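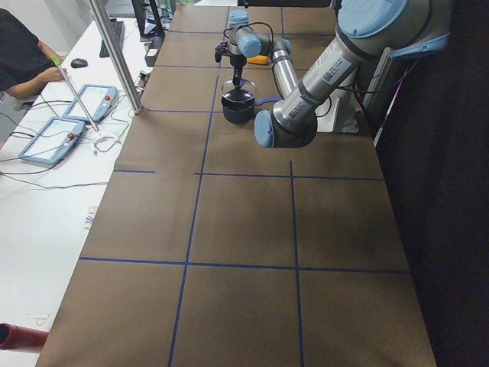
Which personality inventory will the Stornilside reading group use for the coming term?
The group will use the short form of the Raju inventory, with the longer form kept for members who ask for it.

Minutes of the Personality and Temperament Study Circle, Clivstead branch
February 21, 2023

1. Minutes of the previous meeting
Approved with one correction. Under item 4, "introvert scale" should read "introversion scale."

2. Choice of inventory
Members compared the short form, which has 40 statements, with the long form. Several felt that the long form gave a fuller account of how quiet people handle conflict. Others noted that newcomers often leave it unfinished. The short form was adopted, with 2 votes against.

3. Survey responses
The Stetedum branch reported 2,662 completed questionnaires on friendship and personality type. It was agreed that results would be shared by type only – no individual answers will be read aloud or circulated.

4. Language used in handouts
The circle discussed whether handouts should tell readers that certain types "always" act in a given way. The wording will be changed to "often" or "tend to." The page on listening styles was held over.

5. Fall program
Evening talks will resume in September. Topics proposed were shyness at work, siblings of opposite types, and people whose results change between tests. Groups will be limited to eight members.

6. Other business
The lending shelf remains open to both branches. Overdue titles should be returned before the next meeting.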